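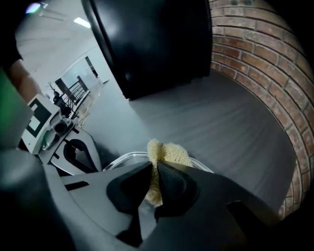
¿Cada cuánto hay que regar un helecho de Boston que vive dentro de casa?

Cuando los dos primeros centímetros de tierra se notan secos al meter el dedo. En verano me sale a dos veces por semana y en invierno a una, pero manda el dedo y no el calendario.

Foro Jultel > Plantas de interior > Helechos

brisa_verde
1 de septiembre de 2019
¡Hola a todos! Abro hilo porque estoy emocionadísima con mi helecho. Lo compré en marzo en el vivero Delaunay, con cuatro hojas tristes, y ahora no cabe en la estantería (he tenido que quitar los libros). Lo tengo en el baño, junto a la ventana que da al norte. Lo único, que las puntas se me ponen marrones. ¿Es falta de agua o falta de humedad?

musgo383
Enhorabuena, ¡qué gusto leer algo así! Puntas marrones con la tierra bien regada: aire seco casi seguro. Yo pulverizo mañana y tarde y los míos están preciosos.

tiesto_roto
Discrepo con lo de pulverizar. Sube la humedad un ratito y luego se queda igual. Lo que a mí me cambió la vida fue la bandeja con grava y agua debajo de la maceta, sin que la base toque el agua. Y agrupar plantas, que se ayudan entre ellas.

musgo383
Pues llevo años pulverizando y no se me ha muerto ninguno, tiesto.

tiesto_roto
Te creo, pero vives al lado del mar. Yo estoy a 700 metros de altitud con calefacción central, ponte a pulverizar aquí jaja

balcon_umbrio
¿Con qué agua riegas, brisa? Donde yo vivo sale durísima y las puntas se me quemaban igual. Me pasé a agua de lluvia y las hojas nuevas salieron limpias. Las viejas no se recuperan, esas córtalas sin pena.

brisa_verde
Del grifo, recién sacada... Pongo ya mismo un cubo en la terraza. ¿Y abono? Tengo el Vulto líquido que me dieron en la tienda.

balcon_umbrio
A mitad de dosis, una vez al mes, y a partir de octubre nada hasta primavera. Los helechos comen poquito.

musgo383
Yo abono todo el año, también a mitad de dosis. Ya sé que me vais a reñir.

tiesto_roto
Te riño. En invierno casi no crece y las sales se quedan en la tierra. Luego vienen las puntas marrones y le echamos la culpa al aire.

brisa_verde
¡Mil gracias! Plan: agua de lluvia, bandeja con grava y abono flojito hasta octubre. Pulverizaré algún día también porque me encanta cómo huele después, lo siento, tiesto. Cuando eche hojas nuevas vuelvo y os cuento. ¿Alguien sabe si se puede dividir ahora o espero a marzo?

balcon_umbrio
Espera a marzo, y riégalo bien el día antes de sacarlo de la maceta.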